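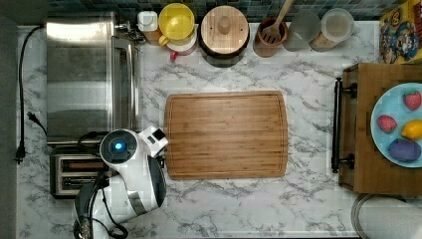
Counter allocation is the assignment of fixed areas of a work surface to tasks and to stored objects. The planner begins with the preparation area, since it is the only part of the counter that has to be clear when work starts, and everything else is placed with reference to it. In the usual arrangement the preparation area is marked by a cutting board, with heating appliances on one side and holding or serving pieces on the other. The bamboo board on the marble-patterned counter follows this order, with the toaster oven and two-slot toaster to its left and a wooden tray to its right. Containers that are used often but not moved far go to the back, against the backsplash. The order may be mirrored for a left-handed user or where the outlets are on the other wall.

Drumcombe Household Studies
Unit 4 handout: The Counter as a Work Surface
Revised 2020-10-11

4.1 Terms used in this unit

Gross run. The full length of the counter measured along the front edge, including any length taken up by a sink or cooktop.

Standing load. Everything that stays on the counter between meals. Appliances, utensil holders, canisters and fruit bowls are all standing load. A kettle that is put back in a cabinet after use is not.

Back row. Standing load placed in a single line against the wall. A second line in front of the first is not a back row and is charged against the preparation area.

Preparation area. The clear surface on which food is cut, assembled or portioned. It includes the board and the side clearance on both ends of the board.

Landing area. A surface next to an appliance where a hot or full item can be set down. A landing area may overlap the preparation area on paper. In practice the two are wanted at the same moment, and the overlap should be avoided where the gross run allows it.

Cord path. The line taken by a power cord from the appliance to the outlet. A cord path is drawn on the plan as an area, with the slack included.

4.2 Measuring the counter

Measure in millimeters. Students who work in inches should convert before entering values in the plan sheet and should not mix units on one sheet. Take the gross run first, then the depth at both ends and in the middle. Walls are often out of square and a depth taken at one end only will be wrong at the other.

Remove nothing before the first measurement. The purpose of the first sheet is to record the standing load as it is found. If the counter is cleared beforehand, the sheet records an intention and the comparison in 4.6 cannot be made.

Record each item by its footprint, including doors in the open position. A toaster oven with a drop-down door has two footprints, closed and open, and both are entered. The open footprint governs the placement of the board. Items with a lid are entered with the clearance needed to lift the lid, which matters under wall cabinets and can be ignored on an open wall.

4.3 Worked calculation

The model plan used in class has a gross run of 3,092 mm. Sink, cooktop and appliances together take 2,000 mm. The remaining clear run is 1,092 mm.

Side clearance is set at 116 mm on each end of the board. This is the value used on the Jurkis plan sheet and it should be kept for all assignments in this unit, so that results from different groups can be compared. Two clearances take 232 mm. The length left for the board and for any landing area is 860 mm.

Students regularly subtract one clearance only, on the grounds that the board can be pushed up against the appliance. It can, but the hand holding the food then has no room on that side. Sheets with one clearance will be returned.

If the board and the landing area do not both fit in the length left, the order of correction is as follows.

Move standing load to the back row.
Remove standing load that was not used on any day of the log.
Turn the board so that its short side faces the user.
Use a smaller board.

The last two steps reduce the useful cutting surface and should be noted as a loss on the sheet.

4.4 Appliances and cords

Appliances that heat are grouped at one end. Grouping them keeps the warm surfaces together and shortens the wipe-down, as crumbs from a toaster and crumbs from a toaster oven end up in the same place. The drawback is that several cords arrive at the same outlets. Where there are fewer outlets than appliances, decide which appliance stays plugged in and write it on the sheet. The others need a parking position for the plug.

A plug parked on the counter is acceptable if it lies behind or beside the appliance, outside the preparation area and away from the sink. A plug parked on the board side is not. Cords should not cross the front edge of the counter at any point.
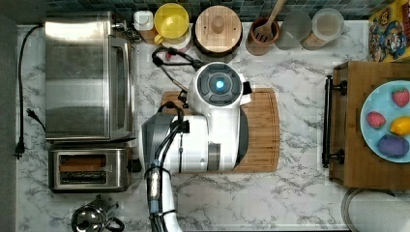
The same rule applies to slack. A cord that is longer than its path is folded and tied behind the appliance, never under it. On the sheet, loose slack is drawn at its full spread. A tied cord is drawn at the width of the bundle.

Do not use the top of a toaster oven as storage. The top is part of the heated casing, and the plan sheet has no category for it. Students who find objects stored there enter them as standing load with no assigned position.

A kettle needs a landing area of its own, on the side of the handle. It also needs a route to the faucet that does not pass over the board. In kitchens where the kettle stands at the opposite end from the sink, the route is drawn as a dashed line, and the number of crossings per day is taken from the log.

4.5 The back row

The back row is worth planning in detail. It takes the least useful strip of the counter, and most households already have one. Three decisions are made for each item: whether it belongs in the row, where in the row it goes, and which way it faces.

Belonging. An item belongs in the back row if it is used at the counter and is used on most days. Cereal, salt, cooking spoons and tea usually qualify. Items kept there for their looks are entered separately as display. Display is permitted. It is the first category to be reduced when the clear run is short.

Position. Place each item opposite the task it serves. Spoons go nearest the cooktop, and dry goods that are poured go nearest the place where bowls are set out. Tall items go toward the ends of the row. A tall item in the middle has to be reached around from both sides and is knocked over more often than one at the end.

Facing. Handles and spoon shafts should lean toward the wall or along the row. A long shaft that leans out over the counter extends the footprint of its pot, and the sheet should show the extended footprint.

Containers in the row fall into two groups for the purpose of this unit, those that show their contents and those that do not. Clear and translucent containers can be placed anywhere in the row. Opaque canisters should be labeled or given a permanent position, because a user who has to lift lids to find an item will leave the lids off.

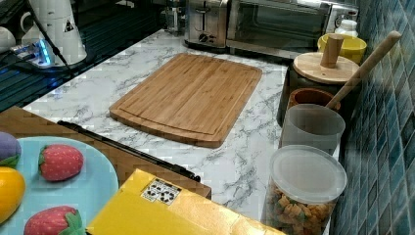
Figure 4.3. Board at a slight angle on the counter, with containers lined up along the tiled wall.

The angle of the board is recorded on the sheet only if it exceeds 20 degrees. Smaller angles come from ordinary use and change from one hour to the next. With a larger angle, the corners of the board take up side clearance, and the clear run has to be checked again using the rotated footprint.

A board with a juice groove is measured twice, once at the outer edge and once inside the groove. The outer measurement is used for the footprint. The inner measurement is the cutting surface. Note the material as bamboo, other wood, plastic or unknown. Do not guess at a wood species.

Trays. A tray is treated as a single item whatever stands on it. This is its main advantage in planning: a plate and several pieces of fruit on a tray can be cleared in one movement, where the same pieces set directly on the counter need several. A tray is entered as standing load if it stays out overnight and as a working item if it does not. It should stand on the side of the board away from the heating appliances, close to the direction in which food leaves the kitchen.

4.6 Assignment

Complete two Jurkis sheets for one counter. The counter may be at home or in the Drumcombe teaching kitchen. The first sheet records the counter as found. The second records your proposed allocation, using the same gross run and the same appliances. No item may be added and no item may be removed without an entry in the log to support it.

Attach the log. It covers seven days, including the weekend, and lists each item of standing load with a mark for every day on which it was used. A mark means used at least once. Repeated use on one day is not recorded except for the kettle route in 4.4.

Plans may be drawn by hand or in Zovulier. If Zovulier is used, switch off automatic snapping before placing the back row. The snap setting pulls every item to the grid and closes gaps that exist on the real counter. Export at full scale and check one known length against the printout.

State the clear run before and after, in millimeters, at the top of the second sheet. Add a short paragraph on any landing area that could not be provided. A plan with a missing landing area can still receive full credit if the omission is stated and the cause is given.

4.7 Reading for the next session

Caruso workbook, the chapter on sinks and draining surfaces. Omit the section on built-in dish racks. Bring the completed first sheet, as the depth measurements will be reused in Unit 5.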